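Workshop notebook - Preltside bench, Wednesday

Glue tests, second round. Picking up from the last entry, where the Senano hide glue was letting go at the end grain and the Campos bottle was holding but leaving a dark line.

Started at 8:15 with the shop cold. Heater on, glue pot on, nothing useful until 9:30. Cut the new maple coupons from the same board as last time so the numbers can be compared. Planed the faces, left the end grain straight off the saw. Wiped half the set with alcohol and left the other half alone.

Two glues this time, Senano and Campos. The Hoseven sample has not turned up. If it comes in this month it gets its own round and I will not try to squeeze it in with these.

Mixed the Senano a little thinner than the label says. Last round it was gelling before I could get the second face down, and I think that was most of the trouble at the end grain. Sized the end grain first with a very thin coat, waited until it stopped looking shiny, then put on the full coat. Open time felt better. Still short compared with the Campos, but I was not rushing.

Clamping: snug only. Last round I cranked down and starved a couple of the joints. Squeeze-out should be a thin even bead on both sides and then stop turning. Left everything alone until after lunch, then moved the first set off the bench to the shelf over the heater. The long-grain pairs stay clamped overnight.

Pulled the oldest set on the lever rig in the afternoon. These are the ones glued last week, so fully cured.

Campos, long grain, wiped: 2,317 pounds at failure, nearly all wood failure. Good joint.

Campos, end grain to long grain, sized: 1,495 pounds. Clean break along the glue line, with a few fibers pulled on one side. Better than I expected for end grain.

Senano, end grain, not sized: broke while I was loading it into the rig. No number. Same as before.

Did not pull any of the Senano sized coupons. They need the full cure and I would only be guessing if I broke them now.
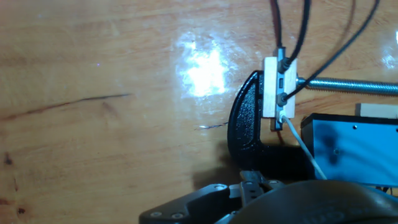 3 min read

Note on the rig. The pointer sticks a little on the way up, so read it after tapping the case. I forgot on the first pull and had to throw that one out, which is why there is one less coupon in the Campos long-grain set than the sheet shows. I corrected the sheet in pencil. The pivot pin has some wear too, and there is a bit of side play in the arm. I greased it and it runs smoother, but it wants a new pin before we do the big joints.

The dark line on the Campos joints is still there. It shows up on maple and hardly at all on the cherry offcuts I tried at the end of the day. Could be the glue color, could be iron from the old scraper I used on the first set. Switched to a plastic spreader for today's set, so if the line is gone next week it was the scraper. The line does not seem to affect strength. It matters for the drawer fronts and nowhere else on this job.

Heat: shelf over the heater read 23 C at noon and was still there at 4. The bench is colder and I don't trust it for anything overnight with the Senano. Moved the long-grain pairs to the shelf before leaving, clamps and all. It is crowded up there now - please don't stack anything on top of them.

Glue pot: emptied, rinsed, left upside down by the sink. The leftover Senano is in the fridge in the small jar with tape on the lid. Good for 7 days, then toss it.

To do:
Pull the Senano sized set once cured
Repeat Campos long grain, one coupon to replace the bad reading
Check today's set for the dark line, maple only
New pivot pin for the lever rig
Ask Hoseven again about the sample
More alcohol, the can is nearly out

Wiped against unwiped is still open. Both halves of the new set are marked on the back in pencil, W for wiped and blank for not. Don't sand the backs.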